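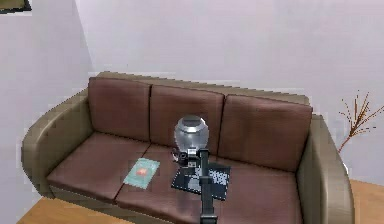
Fig. 1. Three-seat sofa with reddish-brown cushions, computer rendering.

Community Event Planning, Unit 4: Bicycle safety days
Handout for the Kevville group

In the last unit we spoke about permits for closing a street. Today we look at the course itself, using the Luvetti parking lot as our case.

4.1 The riding course
The lot gives us a straight line of 115 feet. Put the start at the end far from the road. Riders go one by one, and the next child waits until the marshal lifts the flag. The stopping box comes after the slalom, never before it.

4.2 Helmet check
Every rider passes the helmet table first. The strap makes a V under each ear, and two fingers fit under the chin. In the Lilero exercise we planned for 72 riders and some 46 loan helmets. Please calculate again with your own numbers.

4.3 Loan bikes
Check tires, brakes and chain the evening before. A bike with a weak brake stays in the van.

Homework: draw your course on one sheet, with the entrance, the exit and the place for parents marked. Bring it to room 101. Reading for next time is Jaunzems, chapter on volunteers and shifts.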